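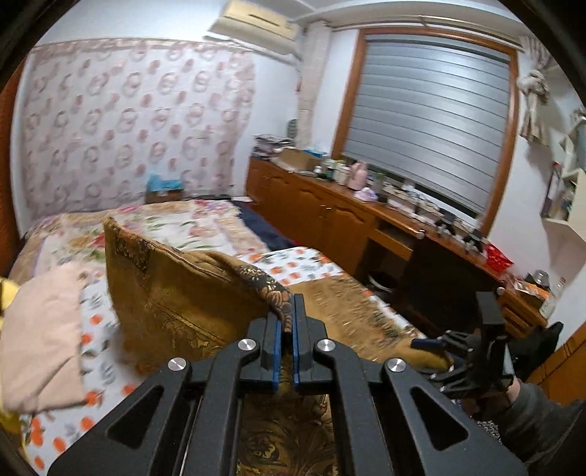
4.2 Household trials of the Ulotix kit

The Ulotix kit is sold by Billotia as a complete set for recording two-handed manipulation without a robot present. The box holds a pair of hand-held grippers, a camera for each, a charger, spare finger pads and a licence for the Rarkeck processing software. We bought it at list price and had no contact with the vendor apart from one support request, described below. The comparison kit, from Antoniuk, was already in use in our lab and had been through the same bench tests (Section 4.1).

Bench tests say little about bedding. A blanket is large, it has no fixed shape, and the part that matters for the next grasp is often behind the part already in the hand. For the household trials we therefore chose tasks with blankets, sheets and pillowcases, done in furnished bedrooms on beds that were in ordinary use. Rooms were not cleared or relit. Operators were told to leave counters, shelves and floors as they found them and to start as soon as the tools had paired.

Each kit was used by 6 operators. The task list was the same for both: pick up a blanket by its edge, bring two corners together, lay the folded piece flat, and strip a pillowcase. Operators had one practice session and then worked through the list in their own order. We collected 500 episodes with each kit. An episode ran from the first closing of either gripper to the release of the cloth by both, and was marked as usable if the tool path could be recovered for its whole length and the cloth stayed in at least one gripper until it was meant to be let go.

Figure 2 gives the view from one Ulotix gripper during the blanket task. The fingers and both blue pads stay inside the image while the jaws are closed on the blanket edge, and the second gripper can be made out at lower right with a bunched end of golden-brown fabric. We found this useful when labelling. The moment of contact could be read from the pads directly, and in many episodes one camera was enough to tell which tool was holding and which was reaching. The Antoniuk camera sits further forward and shows only the fingertips, so its labellers had to switch between the two recordings for almost every grasp.

The cost of the wider view is that the linkages and outer arms take up a good share of the lower image. Cloth that passes between the arms is seen in pieces. Annotators asked to trace the blanket outline took longer on the Ulotix recordings and disagreed with one another more often, mainly along the bottom. A user who only needs grasp timing will not be bothered by this. A user who wants to train a cloth-state estimator should plan to mask the tool, and Rarkeck does not supply a mask. We made our own from a recording of the gripper opening and closing in front of a blank wall.

Path recovery was better than we expected in cluttered rooms. A patterned hanging, a window frame or a row of bottles on a counter all give the tracker something to hold on to. Most failures came when a lifted blanket covered the view and stayed there while the operator turned. Rarkeck drops the track after 2 seconds without enough features and starts a new one, and the two parts are not joined. The manual does not mention this limit; we had it from Billotia by email on the Friday of the first week. Operators who kept one tool low while raising the other lost few tracks, and we added that to the practice session for the remaining rooms of both kits.

Grip on thick cloth was good. The pads held a blanket edge without slipping in nearly all lifts, and the parallel closing motion meant that an operator did not have to think much about the angle of approach. Thin sheets were harder. The pads tended to close on a sheet and the mattress cover under it together, and operators learned to pinch up a ridge with one tool before grasping with the other. The Antoniuk fingers are narrower at the tip and did this more easily. Neither kit could reliably take a single layer from a folded stack.

The weight of the tool was the most common complaint. Operators could work for the length of a task list without a break, but several rested the gripper on the bed between episodes, and this shows up in the recordings as short still periods that have to be trimmed. The trigger spring is stiff. One gripper was returned in February with a cracked trigger and replaced under warranty. Pads wore at the outer corners and were changed after every 5 sessions, a job that takes a small screwdriver and can be done on site. The kit comes with enough pads for a pilot study only, and they should be counted in the budget of anything longer.

Setup was simple once the first pairing was done. The cameras start together from either trigger, and clocks on the two recordings agreed closely enough that we made no correction. Files are written to removable cards. There is no live preview, so a smeared lens is not noticed until the cards are read, and we lost part of one session that way. Operators were afterwards asked to wipe both lenses at the door of each room.

Usable episodes were more frequent with Ulotix for blankets and with Antoniuk for sheets and pillowcases. The breakdown by task and operator is given in the appendix, together with the list of excluded recordings.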